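# Büroraum: Wände und Decke im gleichen Weiß streichen?

**Hadi Bitar**, So 20. Juni

Wir haben in Wusow einen Büroraum im ersten OG übernommen und müssen ihn vor dem Einzug komplett streichen. Bestand:

- Wände: Gipskarton, Q2 verspachtelt, darauf Raufaser, mindestens zweimal überstrichen, Farbton irgendwo zwischen Creme und Beige
- Decke: Beton mit dünnem Spachtelputz, weiß, an der Fensterseite mit gelblichen Rändern
- Anstrichfläche Wände und Decke zusammen: 278 m², Fenster und Türen bereits abgezogen
- Fenster nur auf einer Seite, Streiflicht an der Decke am Vormittag deutlich

Der Vermieter verlangt nur "hell und deckend". Ich würde am liebsten alles in einem Weißton und mit einem Produkt machen. Im Markt steht die Maveo Innenweiß im 12,5-l-Eimer, laut Etikett Deckkraftklasse 2, Nassabriebklasse 2, stumpfmatt. Ein Angebot der Firma Rawashdeh liegt vor, 846 Euro, aber nur für die Decke inklusive Abkleben und Grundierung. Die Wände würden wir dann selbst übernehmen.

Was ich wissen möchte:

Gleiche Farbe an Wand und Decke, oder wirkt das am Ende wie ein Karton? Reicht ein Anstrich? Und die gelblichen Ränder: einfach mitstreichen oder vorher behandeln? Es ist dort angeblich nie Wasser eingedrungen, der Vormieter hat aber geraucht.

---

**kelle_und_rolle**

Ein Anstrich reicht nicht. Creme unter Weiß braucht zwei, egal was auf dem Eimer steht. Die Deckkraftklasse gilt immer nur zusammen mit der angegebenen Ergiebigkeit. Wer die Farbe dünner auszieht, hat auch keine Klasse 2 mehr.

Gleiches Weiß kannst du machen, machen fast alle. Decke zuerst, dann Wand.

Die Decke würde ich abgeben. Streiflicht, Überkopf, Spachtelputz -- da sieht man jeden Ansatz.

---

**Putzgrund77**

Die Antwort oben stimmt im Kern, lässt aber den Untergrund aus. Der Reihe nach.

**Gelbliche Ränder.** Nikotin ist wasserlöslich. Normale Dispersionsfarbe löst die Bestandteile beim Streichen an, und sie wandern beim Trocknen wieder an die Oberfläche. Im nassen Zustand sieht alles gut aus, am nächsten Tag ist der Rand wieder da. Ein dritter und vierter Anstrich ändert daran wenig. Es braucht eine absperrende Schicht: entweder eine ausgewiesene Isolierfarbe oder einen lösemittelhaltigen Absperrgrund, letzteren nur mit guter Lüftung. Die ganze Decke behandeln, nicht nur die Ränder. Wo man den Belag nicht sieht, ist er trotzdem vorhanden, und Teilflächen zeichnen sich durch unterschiedliche Saugfähigkeit später ab.

"Angeblich nie Wasser" würde ich prüfen. Ein feuchtes weißes Tuch auf den Rand drücken: Färbt es sich gleichmäßig gelbbraun, spricht das für Nikotin. Ein Wasserrand hat meist eine scharfe, dunklere Außenkante. Absperren muss man beides, aber bei Wasser will man vorher wissen, woher es kommt. Feuchtemessung an zwei Stellen kostet fast nichts, Gerät leihen genügt.

**Tragfähigkeit.** Klebebandtest an Decke und Wand: Gewebeband fest andrücken, ruckartig abziehen. Bleibt Farbe hängen, muss der Altanstrich runter. Danach Wischprobe mit der dunklen Hose oder einem schwarzen Lappen. Kreidet der Altanstrich, abwaschen und grundieren. An der Decke zusätzlich mit nassem Schwamm testen, ob sich der Anstrich anlöst. Leimfarbe ist in Büros selten, in älteren Häusern aber nicht auszuschließen. Sie muss restlos abgewaschen werden.

**Raufaser.** Nach mehreren Anstrichen steigt das Gewicht, und an den Nähten öffnet sich gern etwas. Vor dem Streichen mit der flachen Hand abklopfen, hohle Stellen aufschneiden und nachkleben. Wenn an mehr als ein paar Stellen Hohlräume sind, besser abnehmen. Auf Q2 ist ohne Tapete allerdings kein glattes Ergebnis zu erwarten, dafür müsste auf Q3 nachgespachtelt werden.

**Farbton.** Ein Weiß für alles ist in Arbeitsräumen üblich und lichttechnisch sinnvoll. Für Decken werden Reflexionsgrade von 0,7 bis 0,9 empfohlen, für Wände 0,5 bis 0,8. Mit einem normalen Weiß liegt man an der Decke richtig und an der Wand am oberen Rand oder leicht darüber. Das kann bei großer Fensterfläche an der gegenüberliegenden Wand blenden. Wer das vermeiden will, nimmt an der Wand ein leicht gebrochenes Weiß, etwa in Richtung RAL 9010, und an der Decke ein neutraleres wie RAL 9016. Der Unterschied ist klein, in der Kante zwischen Wand und Decke aber sichtbar. Eine unsaubere Kante fällt dann entsprechend auf. Bei gleichem Ton entfällt das Problem.

Der Karton-Effekt entsteht meiner Erfahrung nach durch den Glanzgrad. Stumpfmatt an der Decke, an der Wand matt oder stumpfmatt. Seidenglanz nur dort, wo wirklich gewischt werden muss.

**Nassabrieb.** Klasse 2 reicht an der Wand im Büro völlig. An der Decke genügt Klasse 3.

**Menge.** Bei 7 m²/l je Anstrich und 278 m² sind es knapp 40 Liter pro Lage. Zwei Lagen ergeben knapp 80 Liter, also sieben Eimer zu 12,5 l. Raufaser zieht mehr als glatte Fläche, daher die Ergiebigkeit auf dem Etikett nicht ausreizen. Alle Eimer aus derselben Charge kaufen oder vor dem zweiten Anstrich in einem großen Kübel mischen. Den Absperrgrund für die Decke separat rechnen.

**Ablauf.**

1. Staub und loses Material entfernen, Decke abwaschen, trocknen lassen
2. Risse und Dübellöcher füllen, schleifen
3. Decke absperren, Trockenzeit nach technischem Merkblatt
4. Decke zweimal, Bahnen vom Fenster weg, ohne Pause durch die ganze Fläche
5. Anschlüsse mit Acryl, erst nach Durchtrocknung überstreichen
6. Wände zweimal, nass in nass, letzter Zug in eine Richtung

Ein Wort zum Streiflicht: Die Rolle ist wichtiger als die Farbe. Für die Decke eine Rolle mit mittlerem Flor, 25 cm breit, Teleskopstiel. Kurzer Flor hinterlässt auf Spachtelputz zu wenig Material. Zu zweit arbeiten, einer beschneidet die Ränder, der andere rollt sofort nach. Getrocknete Beschneidekanten sieht man am Vormittag bis zum Auszug. Heizung aus, Fenster während des Auftrags zu, erst danach lüften.

Zum Angebot: Nachfragen, was "Grundierung" bedeutet. Ein Tiefgrund sperrt kein Nikotin ab. Steht eine Isolierschicht nicht ausdrücklich drin, ist sie vermutlich auch nicht kalkuliert.

---

**Clullmont_Haustechnik**

Ergänzung zur Beleuchtung: Leuchten erst nach dem Deckenanstrich montieren, Baldachine sonst absenken und den Stromkreis freischalten. Abgeklebte Leuchten ergeben fast immer einen Rand. Bei einem Weißton für alles bitte auch auf die Lichtfarbe achten. Gleiche Farbe, aber 3000 K auf der einen und 4000 K auf der anderen Seite, und man hält es für zwei verschiedene Eimer.

Bei uns sind in den Büros Wände und Decken durchgehend im selben Weiß, ohne abgesetzte Kante. Der letzte Anstrich war im September.

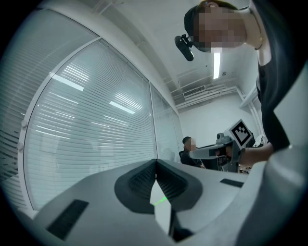

*Büroraum, Wände und Decke weiß*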